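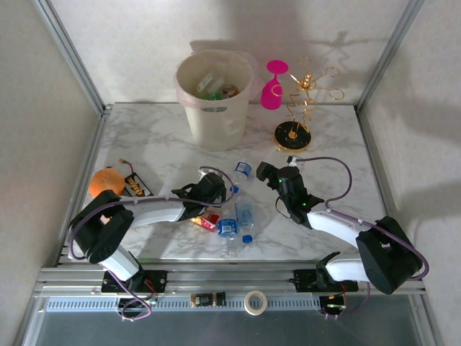 Bottles on a marble-patterned tabletop

Household tips from Nellness: when a foster child comes on short notice

In our town the emergency placements come often in the evening, and the office in Engelhardt is closed then until the morning. These tips are for families who have already the approval and wait for the phone call.

Keep one drawer only for the placement. In ours there is a new toothbrush, pajamas in two sizes, a small night lamp and a hairbrush. Wash the pajamas before you put them away, the smell of the shop is strong.

Write the phone numbers on paper and put it inside a kitchen cupboard door. The night line of the social service should be on top. Do not keep them only in the phone.

Lock the medicines, also the vitamins and the cough syrup. A simple box with a key is enough if it stands high. Cleaning products go in a different place, not in the same box.

Cook something plain. Noodles with butter, toast, a banana. I freeze soup in portions for two persons, and it is warm in 20 minutes.

Leave a light on in the corridor and show the child the bathroom first, then the bed.

For the papers I use a Muvano folder with six pockets. The placement letter goes in front, then the health card, then school. Receipts for clothes I put at the back, and I write on each one what it was for, while I still remember it.

If the child brings a bag, ask before you wash anything from it.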